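Drip Water Retention on Flat Trays Used for Air Drying Dishes

Course project, Nollalgate Technical College
Submitted in March

1. Background

The shared kitchen on the second floor of the Staltitdale residence has no drying rack. Residents leave washed plates on whatever tray is free, and the water that runs off stays under the plate. The lower rim then sits in it until someone tips the tray into the sink. The project set out to measure how much water a flat tray holds after a normal wash, and whether tray size or plate position changes the result.

2. Materials

Two rectangular plastic trays were bought from Prostholm, one large with a raised rim and one smaller and narrower. Neither has drain holes or ribs. Plates came from the kitchen cupboard. Water was weighed on a Grasso kitchen scale with a resolution of 1 g. Paper towels were weighed dry before each run and again after blotting the tray.

3. Procedure

Each plate was rinsed under the tap, held vertically over the sink for 5 seconds, and set face up on the tray. After 40 minutes the plate was lifted straight up and the tray was blotted. The gain in towel weight was recorded as retained water. Water still clinging to the underside of the plate was blotted separately and is not included in the totals.

The plate was placed either at the center of the tray or toward one end. Trays were kept on the wooden table by the back wall, away from the window. Runs were done in the evening, when the kitchen was not in use for cooking.
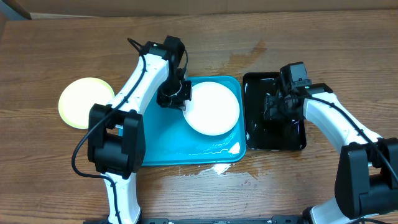 Figure 1. White plate toward the right end of the large tray, with water near the lower right corner. The small black tray is alongside.

4. Results

A total of 19 runs were completed. Combined retained water was 169 g. The large tray held slightly more per run than the small one, but the spread within each tray was wider than the difference between them. Plate position affected where the water collected and had no clear effect on the amount. With the plate toward one end, water tended to gather near that end – usually in a corner.

5. Sources of error

The table is not level. A marble placed on it rolls slowly toward the front edge, and this was noticed only after the Friday runs. Shimming the legs would have meant discarding the earlier data, so the table was left as it was. Evaporation was not measured. Rinse volume was controlled only by time and tap position.

6. Recommendations

A flat tray is a poor drying surface for plates laid face up. If trays continue to be used, the plate should be raised on a folded cloth or a wire trivet, and the tray should be emptied after each load. A further set of runs on a leveled table, with plates standing on edge, would give a better comparison between the two tray sizes.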